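Section 4 - Teaching a pick by hand and by remote

Favside cell, Ateo controller. Rev. 7th October. Questions to Ayman Nseir, not the night desk.

Do section 3 first. If the wrist camera has not been zeroed you will record rubbish and have to start again.

4.1 Before you start

1. Key to TEACH. Amber lamp on.
2. Pendant in left hand, enable switch half pressed. Fully pressed = stop, same as letting go.
3. Speed limit to 40 per cent. Leave it there for all hand guiding.
4. Check both camera feeds come up on the pendant, wrist and head. If one is black, replug at the controller end, wait for the tone.
5. Open a new session. Name it task, underscore, your initials. No spaces, the Groston export chokes on spaces.

CAUTION: one person teaches, one person stands at the stop button. Don't swap over mid demo.

4.2 Hand guiding

1. Press FREE. Arm goes slack in a second or so, take the weight before it does.
2. Hold it at the wrist collar. Never by the fingers.
3. Bring the wrist down slowly over the table until the fingers are just clear of the surface. Pause. Press MARK.

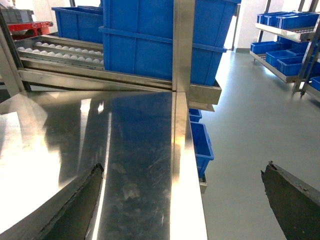
4. Carry on to the crate rail from the front. Keep the wrist level, come in square. A slanted approach records fine and plays back badly.
5. Press MARK again at the rail, then close the fingers with the pendant, not by pushing them.
6. Back out the way you came in. Press MARK, then END.
7. Play back once at low speed. Keep or bin it. If your not sure, bin it.

Note: pauses over four seconds get trimmed on save. Shorter ones stay in and the robot will learn them - so don't stand there thinking.

4.3 Remote control

Use this for anything behind the uprights, where there's no room for your arm and the robot's.

1. Press FREE again to lock the arm. Wait for the click.
2. Sit where you can see the table direct, not only the screen.
3. Put the Deligiannis hand controllers on, straps snug. Squeeze both to link.
4. Small movements first. Up, down, left, right. If left comes out as right you have linked them the wrong way round, unlink and swap.
5. Record as in 4.2, MARK at the same points.
6. Start from a slightly diffrent place each time. Same start every time is no use to anyone.

CAUTION: lag above 277 ms, stop and unlink. Do not try to steer through it.

4.4 Head camera check

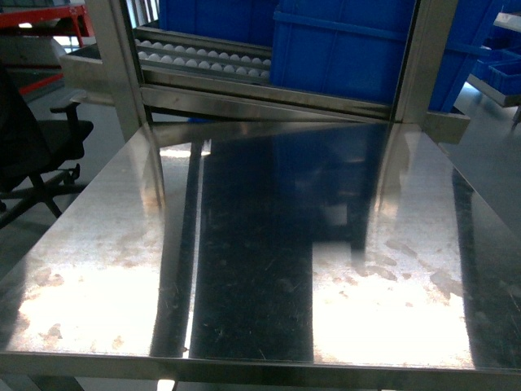 Depth goes wrong over shiny metal and it goes wrong quietly. Look at the depth view before every batch, with the arm parked out of view. A bare steel top gives you a dark band down the middle where it mirrors the bin and rack behind, with glare either side, and the depth map may read that band as a hole. Brown smears in the bright patches can come up as small objects too. Wipe the top down, check again, then drop exposure a step at a time until the glare shrinks.

1. Depth view on.
2. Place the test block in the band, then in each bright patch. Height should read the same in all three.
3. If not, lower exposure and repeat.
4. Save the exposure with the session - it does not save by itself.

4.5 How many

Almost 1,000 good demos for a new pick. Fewer for a changed bin position, ask Ayman. The file counter stops at 1,242 on the older firmware and then overwrites from the top, so export before you get there. Fix due in November.

Key back to AUTO when finished. Pendant on its hook.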